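Arms on the putaway bench at Emevix – who's still picking?

stoan_d
They switched our putaway bench to two arms in August. I used to shelve 732 small boxes on a good shift, now I mostly clear jams and watch a screen. My back loves it – my brain, not so much!

ngoc_ta
Same at my place, and I'd never go back. 15 years of reaching was plenty.

settimio_f
Easy to say if you kept your hours. We lost the Saturday shift, and that was time and a half.

stoan_d
Fair, ours got cut too. Practice setup they train us on:

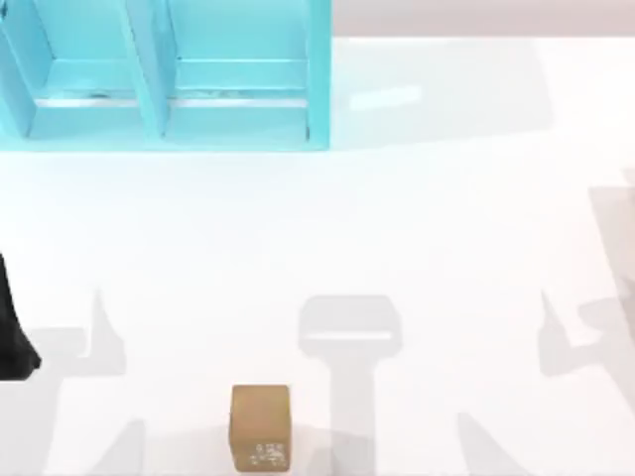

settimio_f
Do you get paid more for minding the arms?

stoan_d
50 cents an hour, once you pass the training.

ngoc_ta
Lol, we got zero. Ask for it in writing.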